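The Fast Part Was Never the Problem

By Marisol Puma

I have worked at a small repair shop for six years. We take in bench equipment from schools, clinics and small labs, open it up, find what is broken, and send it back. In February the company that owns us, Illow, told us that part of the work would be automated. They had bought a system from Fomlow that learns bench tasks from people doing them, and the people would be us.

I want to write about what that has been like, because most of what I read on the subject is either by people selling the machines or by people who have never had to share a bench with one.

Work at the bench, close up and in motion:
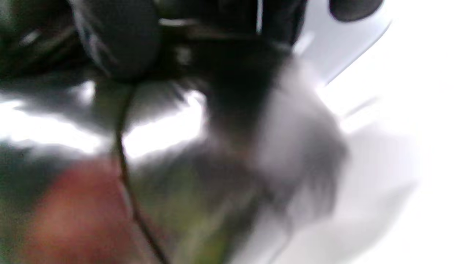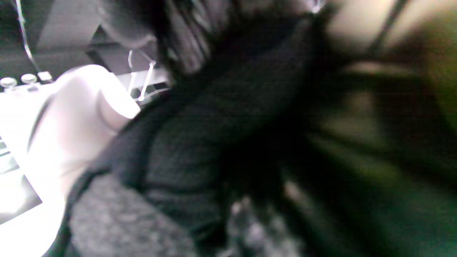
The first thing to know is that the job is mostly hands. You hold a part with one hand and work with the other, you lean in until your neck hurts, you move a cable out of the way and a minute later you move it back. I do this all day and I had never thought of it as a list of steps until I was asked to write the list. My first try had 10 steps for taking a power supply out of its case. Ákos Szekeres, who sits across from me, wrote one for the same job and left out half of mine. Neither list was wrong. He tilts the case and I don't.

This is where I part ways with management. They wanted one list. The slides from Illow called it "the standard method," and for the first month we were all supposed to do the job the same way so the system would have clean material to learn from. Ákos had to stop tilting the case. He has been doing this work longer than anyone in the building and he got slower. So did I, in other places. Katalin Szűcs, our shift lead, raised it with the office twice. The second time they agreed that people could work in their own way as long as each way was recorded often enough. That meant 200 rounds of the same task from each of us. It was dull, but it was better than pretending to be somebody else.

I don't think the machine is bad. The arm now does the first stage on the two most common units, which means opening the case, pulling the board and setting it in the tray. It does this all right. It is slower than a person on a good morning and about the same as a person at four in the afternoon. When a screw is stripped it stops and waits, and somebody walks over. I would say that is the correct thing for it to do. I have worked with people who kept turning.

What has changed is the shape of the day. The easy units used to be our rest. You would do a hard one, something with a fault that comes and goes, and after that you would take an easy one and let your mind go while your hands worked. Now the easy ones go to the arm and we get the hard ones back to back. On paper I open fewer cases than I did a year ago. I go home more tired. Kornél Bárány, who handles our numbers, showed me a chart where output per person had gone up, and he was pleased with it. I asked him if the chart had anything in it about how hard each unit was. It did not.

I think this is the part that companies get wrong, and I doubt they do it out of meanness. They look at a job and see a pile of tasks, and they take the simple tasks off the pile and believe they have done the worker a favor. Sometimes they have. But simple tasks were also how new people learned. Barnabás Hegedűs started with us last fall. In my first year I must have opened the same model until I could do it without looking, and by then I knew what a healthy board looked like, so a sick one stood out. Barnabás has not had that. He goes straight to the faults and he has to ask about things that he would have picked up without asking. He is a good worker and he will get there, but it is taking him longer and it takes our time too. None of that is on the chart either.

Then there is the question of pay. We taught the thing. I spent the better part of two months doing recorded rounds at my normal hourly rate, and what came out of it belongs to Illow and to Fomlow. I signed the paper, so I can't say I was tricked. But the paper was one page and we were given it at the end of a shift. If a company asked me to train a new person I would expect a trainer's rate, and we have had a trainer's rate in this shop since before I came. I don't see why it should not apply when the new hand is a machine. Katalin has put that in writing. The answer so far is that it is being looked at.

A cousin of mine works at Jakab, where they put in a similar system. They did two things I would copy tomorrow. They let the bench workers decide which tasks went to the machine, with a fresh vote every 6 months. And they kept a share of the easy units for people, on purpose, for training and for breathing room. She says the managers complained at first about the lost time and have mostly stopped complaining.

The sales talk likes to say that the machine can run 365 days a year. Fine. I can't, and neither can Ákos, and the hard units still need one of us. If the arm fills the shelf over a long weekend with open cases and bare boards, all that means is that there is a full shelf waiting when we come in. We have asked for a limit on how far ahead it can run. Kornél says the setting exists. I would like somebody to turn it on.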